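Gerinwood Open Tower Set

README, October release

Welcome! Gerinwood is a picture collection about the insides of desktop computers - boards, sockets, memory slots, drive cages, cable bundles and all the small hardware that holds them together. We love this stuff, and we hope the set is useful to anyone who teaches, sorts, repairs or just likes looking at it.

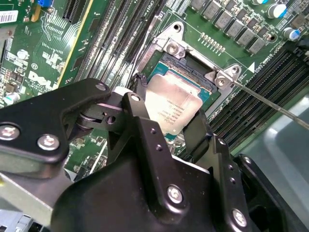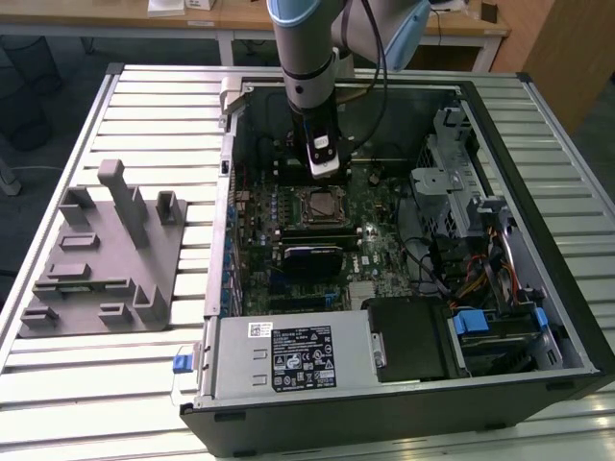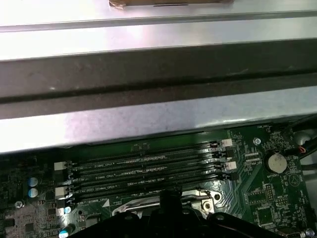 Green motherboards with their memory slots, from the open tower part of the set.

What's in it

The full set has 2,000 pictures. 700 of them are close views, where a socket or a row of slots takes up much of the picture, and the rest are wider. The close ones are great for reading small print (the third picture has DIMM2_CPU1 and DIMM1_CPU1 printed next to their slots, nice and clear). The wider ones show how things sit together: the drive cage, the power supply with its label, and the orange, yellow, red and black power cables running down the case.

We kept both kinds because a part can look so different up close! A socket bracket is a small square in a whole tower, and then you move in and there are corner ears and screws to look at.

Labels

Each picture has a plain text file with the same name. Part names are in everyday English, lowercase, one per line. There are 156 part names in all, and the full list is in parts.txt.

A few choices worth knowing:

- "memory slot" is used for empty and filled slots. Filled ones get a second line, "memory stick".
- "latch" covers every color. White and black latches are not split up.
- "processor" means the metal-topped part in the socket. The bracket has its own name, "socket bracket".
- "cable bundle" is one label, even when the wires fan out - we tried labeling single wires and gave up happily.

Known problems

Bright sheet metal throws glare, and 49 pictures have it badly enough that we listed them in glare.txt. Printed text on processors is often upside down or at a slant. We did not rotate anything. Capacitor tops can read as blue or silver depending on the light, so please don't rely on color alone.

Changes in this release

Drive latches got their own label (they used to be under "drive cage"). Spelling of "heat sink" is now two words everywhere. Duplicates from the Murnton folder are out.

People

Zaid Boutros wrote the part list and Floarea Chiriac checked the labels. Corrections are very welcome, especially on expansion slots, where we still argue. Put the picture name in the subject line and send them to either of us.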